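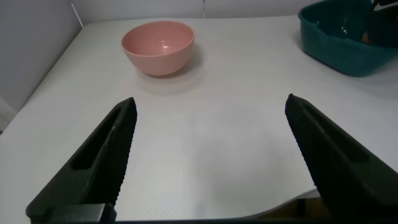
Print | E-mail

About Skavine

Hi, and thanks for stopping by! I'm the person behind Skavine, a small evening language school on the second floor at 524 Hviid Street in Rusville. We teach Danish, Norwegian and Swedish to grown-ups, mostly beginners, and mostly people who swore off language classes after high school.

I started the school after I moved back from Zosholm, where I'd gone for one winter and ended up staying 7 years. My Danish when I got there was terrible. I'd worked through two textbooks and could talk about the weather and my brother's bicycle, and then the lady at the bakery asked me something very ordinary and I just stood there with my mouth open. (She wanted to know if I needed a bag.) So a lot of what we do at Skavine comes out of that winter - the bag question, the bus driver question, what to say when you pick up the phone and it's a wrong number.

When I came home I put a card up at the library and five people called. We met in my living room on Tuesday nights and I made far too much coffee. These days we have 85 students in a normal term and real chairs, and I'm still making too much coffee.

How the classes work

Groups are small, up to 7 people, and we sit around one big table. You'll be talking in the first ten minutes, and yes, it will be clumsy. Everybody's is! We do grammar too, I promise, but I like it to come up when somebody needs it. If you're trying to tell us what you did last weekend, that's a good night to learn the past tense.

Homework is short. I ask for fifteen minutes a day, and listening counts, so if all you manage is the news on the radio while you're doing the dishes, fine by me. I do nag a bit about numbers. Danish numbers are strange and they need practice, and you will hear about it from me until you can give your phone number without stopping to think.

Swedish and Norwegian run on the same plan with their own teachers, both of them far more organized than I am. If you can't decide which language to take, come sit in on a class of each. There's no charge for that and you don't have to sign up for anything afterward.

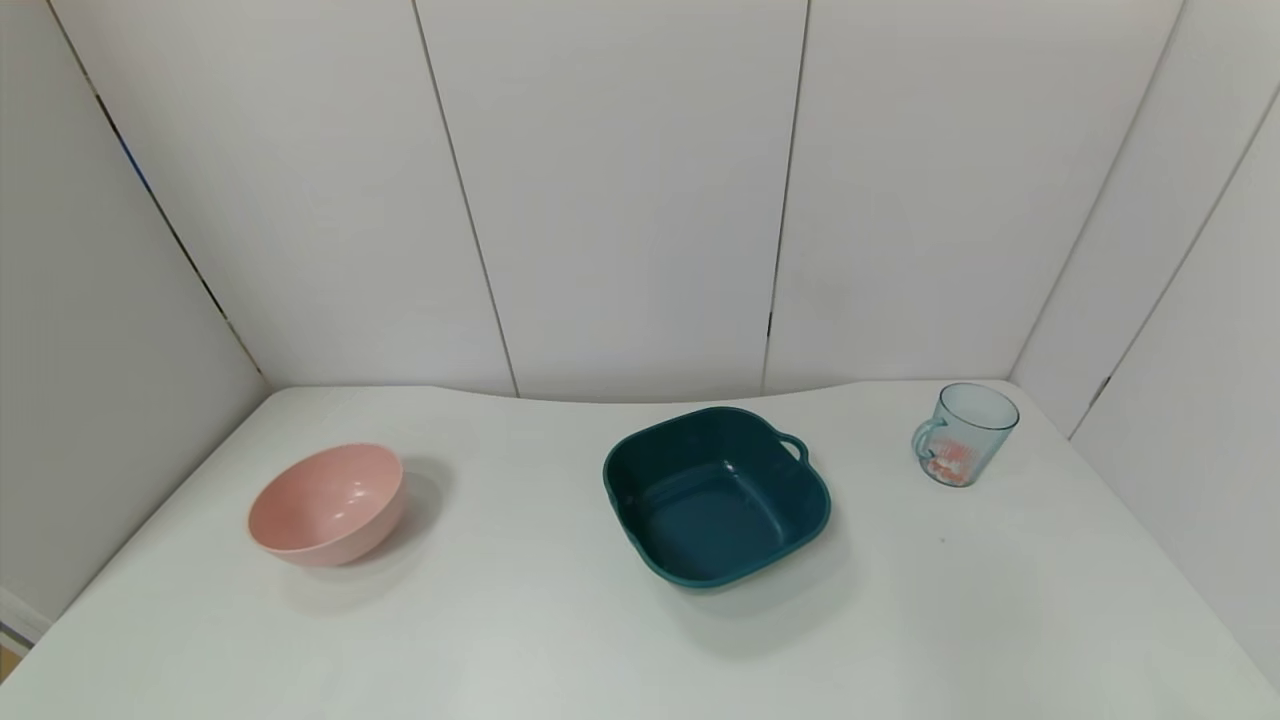 One of our Norwegian students wrote after the spring term to say that the first month felt like being dropped in a lake, that she nearly quit twice, and that she has now had a whole phone call with her husband's grandmother, in Norwegian, about potatoes. I've read that message more times than I should admit. She'd like us to offer a Saturday class and I'm working on it.

A few practical things

Terms start in September, January and April. June is for the conversation group only, and we take that one out to the park if it's dry. Classes begin at 6:30 p.m. and the street door locks at 7, so if you're running late, ring the bottom bell and wait a minute, the stairs are long.

You don't need to buy a book before the first night. Bring a notebook and something to write with. We keep a shelf of novels, old magazines and kids' books to borrow, and the kids' books are the ones that never come back - please check your bags!

If you have a trip coming up, or family over there, or you just like how it sounds, write to me. I answer everything myself, usually after nine in the evening.

Print | E-mail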